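3. O que a regra manda e o que se faz à mesa

A parte do relatório que mais nos ocupou foi a leitura do guia interno da Dastham para trabalho partilhado entre pessoas e braços robóticos. São 126 páginas, com uma revisão prometida para setembro que não recebemos. O guia repete muitas vezes a palavra "seguro" e poucas vezes diz a que distância, a que velocidade ou com que força. Um estudante que o leia à procura de um número para configurar o limite de binário sai como entrou.

O ponto 4 exige "zona de trabalho delimitada". Perguntámos à equipa do projeto Raju o que entendiam por isso e ouvimos duas respostas diferentes na mesma sala: para uns é a mesa, para outros é o alcance máximo do braço. Com a primeira leitura, quem está sentado do outro lado cumpre a regra. Com a segunda, não cumpre quase ninguém.
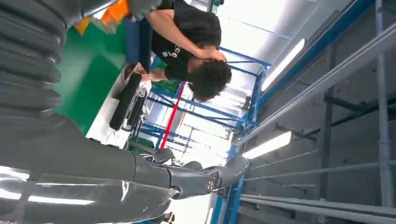
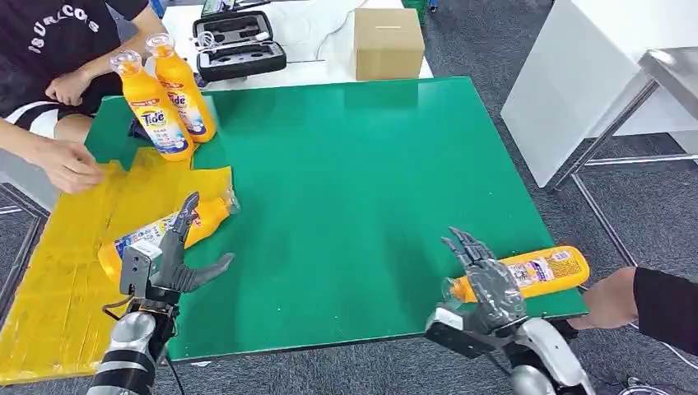
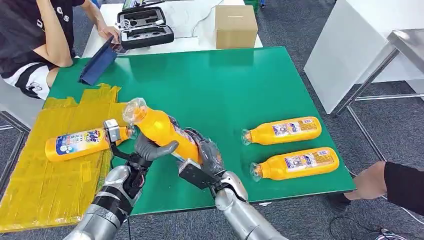
O ponto 7 trata da intervenção manual e proíbe "tocar nos objetos em manipulação com o sistema ativo". Parece claro até se tentar aplicar. O que é um objeto em manipulação? A garrafa que a mão robótica segura, com certeza. E a que está deitada ao lado, à espera de vez? O guia não responde, e duvidamos que quem o escreveu tenha passado uma tarde a repor garrafas.

Analisámos também os registos de sessões que a Lustarard nos cedeu. De 1.678 entradas, 716 têm o campo "posição do operador" preenchido. Nas restantes o campo está vazio, o que o manual de preenchimento aceita como equivalente a "fora da zona". Não aceitamos essa equivalência. Um campo vazio quer dizer que não se escreveu nada, e usar esses dados para afirmar que o procedimento é cumprido parece-nos um erro de método. O resumo anual fá-lo na primeira página.

Quanto à lista de verificação Cikthorpe, recomendada como boa prática no anexo B, temos reservas parecidas. Pede uma assinatura antes de cada sessão e nenhuma depois. Encontrámos 429 folhas assinadas, muitas com a mesma caneta e a mesma inclinação de letra do princípio ao fim do mês. Pode ser zelo. Também pode ser uma pilha assinada de uma vez.

Propomos três alterações, sem grande esperança de que resolvam tudo:

A zona deve ser definida pelo alcance do braço e marcada no chão.
O registo não deve fechar com a posição do operador em branco.
A reposição de objetos deve ter um estado próprio no controlador, com os braços parados, e esse estado deve ficar gravado.

A terceira vai custar tempo por ciclo e já nos disseram que ninguém a vai querer. Falta medir quanto tempo. Não o fizemos por não termos acesso ao controlador antes da entrega, a 16/12/2018.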